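Ondlow Blue Grid Tape
Item 971 – sold in packs of 6 rolls

I started stocking this tape because I was tired of penciling squares onto tabletops and then losing half of them by lunchtime. It's a bright blue masking tape that I use for marking off work surfaces, and I've laid it on pretty much everything in the shop by now (cardboard, painted boards, the old Geten bench). You get straight bands you can spot from across the room, and I love that! My favorite way to use it is over flat brown cardboard, six squares by six, so every spot on the table has a place you can point to.
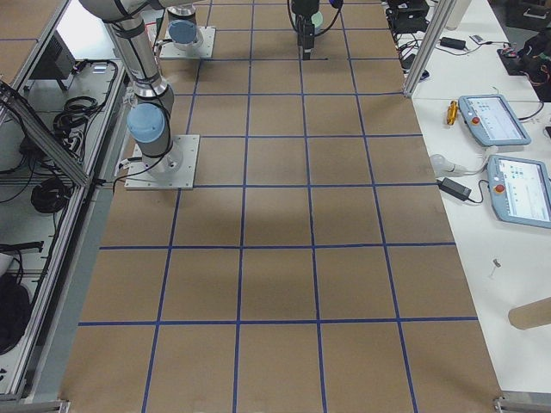
Can I write on the tape?
A felt-tip marker works best. Ballpoint tends to skip, so I number my squares with a fat black marker and let it dry before I touch it.

A few things I've picked up along the way. Wipe the surface first, even if it looks clean. Run all your long lines in one direction, then go back and do the crossing ones – you'll get much neater corners. Press it down with the Pledthorpe roller if you have one, or the side of your thumb if you don't. And check the crossings every so often, as that's where mine gets scuffed first.

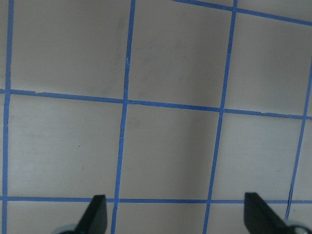
When a strip gets a nick or starts to split, I just peel that one and lay a new one in the same spot. I keep a spare roll in the drawer for that. Orders in before 11 in the morning leave the same day, and the Ardeleanu tape cutter fits these rolls too, if you'd like to add one to your box.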